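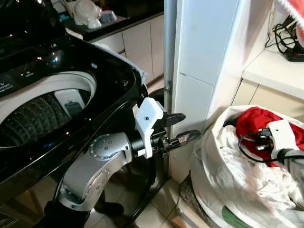

Etano wrote that the fill valve on these should be checked before anyone orders a control board, and I did that before posting. It made no difference, so I am putting the whole thing up as a new question.

Top loader stops mid-fill, error after 5 minutes

The washer is a Besico top loader, model ending 2213. Cold fill starts at normal pressure, slows to a trickle, and the machine times out. Hot fill is fine. Inlet screens are clean. The cold solenoid reads 994 ohms, the hot one nearly the same. House pressure is good at the laundry sink next to it. What else restricts only the cold side?

Posted 18/04/2007

3 replies

Heva
Coil resistance only tells you the winding is intact. It says nothing about the diaphragm. If the bleed hole in the diaphragm is partly blocked, the valve can open and then drift toward closed. Swap the two hoses at the back of the machine and run a cold fill. If the slow flow stays on the cold valve, replace the valve assembly. If it moves to the other valve, the fault is upstream - the hose or the shutoff. Label the hoses first and put them back afterward.

Roman
mine did this last August, was the hose. inner lining had come away and folded over when the water ran. looks fine from outside. new hose, no problem since

Etano
Agree with the hose swap. I would also do a bucket test: shut off the cold tap, take the hose off the machine, hold the end in a bucket and open the tap fully. Let it run a full minute, as a collapsed lining may pass water normally for the first few seconds. Check the shutoff too. Old ones with a rubber washer on a loose stem can choke the flow even with the handle all the way open. Unplug the washer before you touch the valve. Do not go over 100 psi on the supply side - if you are near that, fit a regulator.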